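Flindix, the Garage Build: Pictures So Far
April 2021

Imani Tillman has been telling people at the Lalten workshop that you can teach a robot arm good manners on a computer before you ever bolt one to a bench. I said I'd believe it when I saw it. I've now given six evenings to her simulated room, on the old desktop in my garage, and I'm still waiting on the believing part.

The plan is simple enough. We build the room in software, put an arm in it, cover a table with awkward stuff and have the arm pick things up. Then we try the same program on the arm we're building for real out of the Tsai motor kit. Step one is mostly done. Step two is a box of parts. 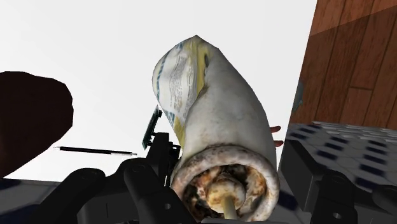 Gripper view, with the fingers either side. You can't read a word of that label.

The label bugs me more than it bugs Imani. She says the arm doesn't need to read. Fine, but if the surface is that smeared up close, I have to wonder what else got rounded off — the weight, the grip, the way a thing tips when you bump it. I asked for numbers on friction and got a shrug and a link.
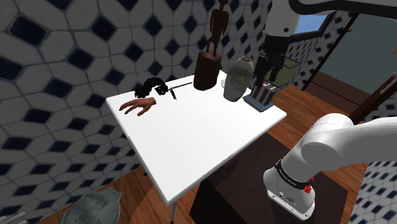 Picking targets is where we argue. Priya Kasprzak wanted plain cubes to start with, and I was on her side, but Imani went for clutter on day one. So now the gripper comes down with one finger reaching toward the vase and the other over the blue and pink block, and the two are side by side. I wouldn't try that with my own hand in a hurry. We logged 74 runs last week, and the software marked more than 3 in every 10 of them a success. I watched a few of those back and I'd mark them lower. Its idea of success is "the object moved up." Mine includes setting it down again.

Priya is rewriting the scoring so that a knocked neighbor counts against the run

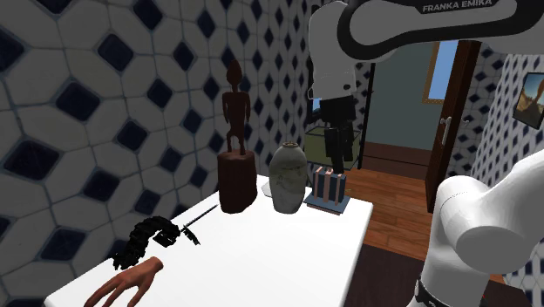

and so that the arm has to hold still for 2 seconds before it gets any credit. Imani thinks this is too strict. I think a garage with a concrete floor is going to be stricter.

The Flesby controller board goes in next, if the replacement cable fits this time. I'm keeping the old scores in a separate folder — they look better than they should, and I'd like to remember that in September.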